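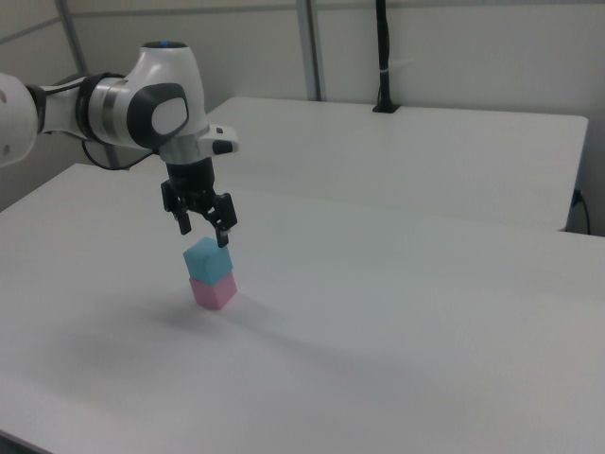

A light blue cube on top of a pink one.

Ineke Timmermans has taught beginning weavers in Falodby for 73 terms, and she still starts every class with color.

"People want to sit down at the loom right away," she says. "I make them wait four evenings."

Those evenings go to winding yarn around strips of card. Students put two colors side by side, then change the width of one and look again. Pink next to pale blue is a common first choice. "It's a safe pair," Timmermans says. "I ask them to add a little brown and see what happens."
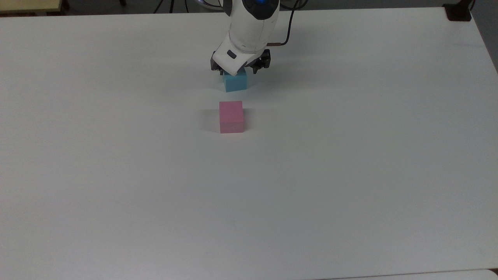

She learned the method from Britt-Marie Ljungberg, who ran the Westerberg weaving room before her. Ljungberg kept the sample cards in shoe boxes – more than 1000 of them – and Timmermans has them all at home.

Does she weave much herself these days? "Rugs, mostly. My shoulder decides how long I work." She has a gray wool runner on the loom now and expects to cut it off in September, when the next class begins. Four places are left.

"Bring scissors," she says. "We have plenty of yarn."

Contact | © Falodby Weavers 2023 | Back to top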